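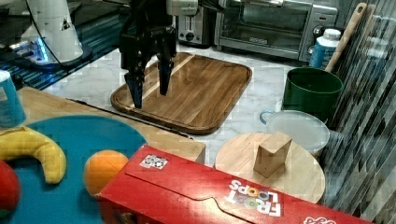 Chapter 9
The Kitchen Counter

Most of us learn a kitchen by standing in it, usually hungry, opening the wrong drawer first. In this chapter we will slow down a little and look at the counter - that busy strip where breakfast gets made and the mail somehow ends up too. Lauri Ahonen, who taught home management in Sonville for years, liked to begin with the toaster and work outward, and we will borrow her habit (with thanks!).
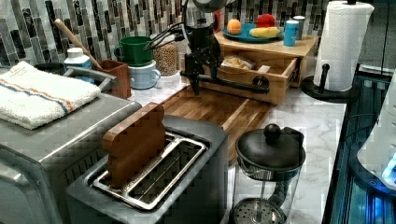
9.1 Things That Stay Out

A toaster earns its place by being used every morning. So does a cutting board, if you cook at all, and so do the wooden spoons, which like to stand together in a holder where a hand can find them.

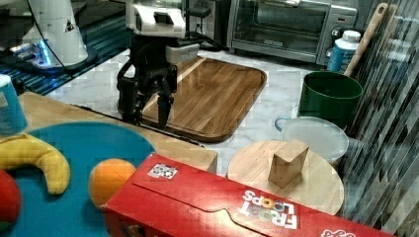 Fruit is a happy case, too. Set an apple, an orange and a banana on a plate and people will notice them, even if the fruit is only wood or plastic and meant for a child's pretend shop. Keep the plate a good arm's length from anything that heats up, and leave yourself one clear stretch for chopping - you will be glad of it by supper.
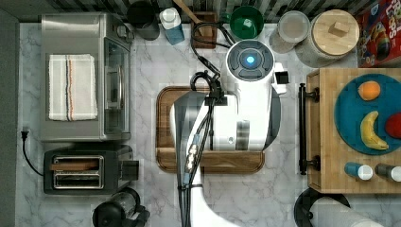
Figure 9.2. Cutting board, toaster oven and a plate of fruit.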